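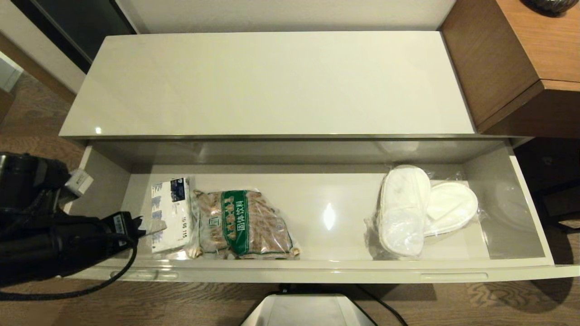 Session 4 — Living With a Host Community

Notes for the August group. Fukuda's slides go up later, these are just the main points.

Reading: Sugiyama, chapter 13 (skim the tables). Onishi case study, all of it.

1. Arrival
First week = visits. No teaching, no projects. Go with whoever your host sends you with. Learn how people greet elders before you learn anything else. In Jolldale the team skipped this and spent months fixing it.

2. Food and guests
Eat what's offered, small amounts ok. Refusing twice is usually read as refusing the person. Bring something to share, nothing flashy. Ask your host family first. 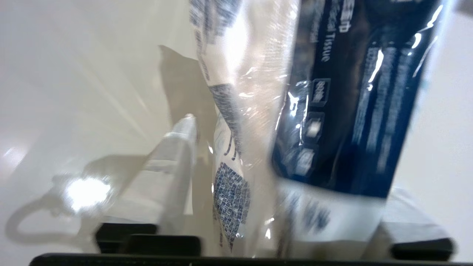 Same goes for money gifts — always thru the host congregation, never hand to hand. See the Plumdale policy, page 2.

3. Festivals
Harvest feasts, weddings, funerals. You will be invited to more than you can attend. Know beforehand which parts you join and which you sit out quietly. Talk to your local pastor, not only to each other.

Onishi numbers: village of 239, nearly 80 at the weekly service by year three. Discuss: what did the team count, what did they leave out?

4. Transfers
Short notice is normal. Say goodbye in person, house by house if you can. Leave written notes for the next pair (names, who is sick, who is greiving, promises made).

For next time: one page on a farewell you handled badly. Bring a printed copy, Fukuda won't read them on a phone.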